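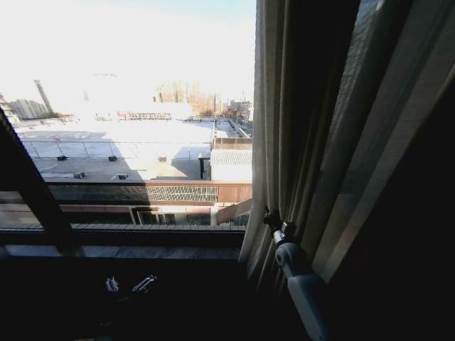 The curtain fitter has worked for Zernero since the shop was one counter and a cutting table. These days the company handles mostly apartments, and most of those are above the fifth floor. We met in September, at the end of a working day, to talk about high windows and what people hang in front of them.

The first thing customers ask about is privacy, and the fitter thinks they usually have it backward. "On the ground floor, sure, you want to stop people looking in. Upstairs you're looking at roofs. You've got vents and railings and flat white roofing out there. What comes in is the light."

Roofs are a subject the fitter comes back to several times. A pale roof below a window sends the sun back up, and a curtain chosen on a cloudy morning can be wrong by lunch. "People forget light comes from underneath. You hang a shade that covers the top half and you still can't read a screen, and they call us and say the shade is defective. It's the roof across the way."

For that kind of window the fitter recommends a long, full curtain in a plain color. Beige is the one Zernero sells most, and it is the one that gets the most complaints about being boring. "I like beige. In the shop it looks like nothing. Put sun on the edge of the folds and you get three or four colors out of it. White goes blue on you in the shade, and the dark colors fade in a strip where the fold faces out, so after a couple of summers you have a striped curtain."

Fullness matters more than price. The usual mistake is to buy fabric the same width as the window. Zernero cuts at 2 times the width of the track, and the fitter won't go below that. "If it's flat when it's closed, it looks like a bedsheet. And you want somewhere for it to go when it's open. Stack it on the wall side if you have any wall. If you don't, it sits over the glass and you lose that much view."

The job that came up most in our conversation was in a building called Koruddale, where the company hung curtains in one apartment and then kept getting calls from the neighbors. The windows there have dark frames and the rooms are deep, so with the lights off everything inside goes nearly black by contrast. The drop from track to floor was 2150 millimeters in the living room. In the bedroom, on the same wall, it was less.

"You measure every window. Left side, right side, middle. I've had a floor that was off by the thickness of my thumb from one end to the other. The customer gave me one number over the phone and I measured anyway."

The bill for the first Koruddale window, curtain and track together, was 273 dollars, fitted. The fitter calls that ordinary for a plain fabric with no lining. Lining adds to it, and on a sunny side it is worth having, though some people decide they like the glow and skip it.

Hardware took up the rest of the hour. Zernero uses tracks from Grundwood for most jobs and keeps a drawer of Kaushik brackets for frames that won't take a standard screw. Before any of that goes up, the fitter opens and closes everything that moves. "Latches, handles, hinges. If a latch sticks out, the fabric catches on it, and it catches in the same place every day. You'll have a worn spot there before you have one anywhere else. Move the track out from the wall a little and the problem goes away."

Care is simple, according to the fitter. Shake the curtain out, vacuum it with the brush attachment, and wash it only when it needs it. Wipe the sill when you do the curtain – dust from the sill is what turns the bottom edge gray. A curtain that will be washed should have a deep hem, so it can be let down if it shrinks.

Asked what is in the windows at home, the fitter laughed. "Roller shades. They were there when I moved in. I've had fabric for the bedroom picked out for 2 years."

Zernero takes bookings for home measuring in the mornings, and the fitter asks that furniture be moved back from the window before the visit.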